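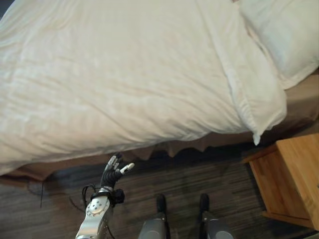

Ticket 962 -- Duvet keeps sliding inside its cover
Opened by: Iresha Saha
Status: open

Hi again! So the filling in my white Murkent duvet still bunches up at one end, and I end up with a big puffy roll and one corner hanging down by the nightstand. I've tied the inside loops twice and shaken it out every morning for 6 days -- no luck. Do you sell clips?

Reply from Reginald Crenshaw, 10 am
Hi Iresha, we do! I'm mailing you a set. Pop one in each corner and let me know how it goes.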